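Putell Countertop Ice Maker, two months in

The box promises ice in 6 minutes, which I never believed, and my first batch took a good deal longer than that. Later ones got closer. The Putell makes small, soft pieces that it calls "nugget style," and I'll give it that much — they chew well and they don't crack a filling.

I paid 90 dollars for it in May, marked down from a price I doubt anyone ever paid. The Bralla my sister has cost more and makes harder ice. It also takes up half her counter, so pick your trouble.

Noise is my main complaint. My phone app put it at 63 decibels from across the kitchen, and the fan keeps going after the basket is full. The manual says this is normal. The manual says that about most things, including the puddle I found under the drain plug the first week. I pushed the plug in harder and the puddle has stayed away.

There is no freezer in it, so the ice melts, drains back down and gets made again. Fine for an afternoon, useless overnight. The self-clean button runs water around for a while. I still wipe it out by hand and I don't trust any machine with a hidden tank.

Would I buy it again at 90? Maybe. At full price, no. Three stars, and one of those is for the texture.
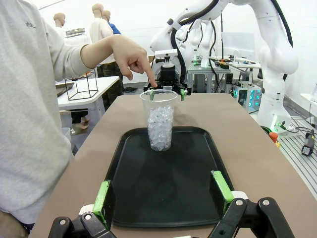
Crushed ice in a clear plastic cup, on a black tray.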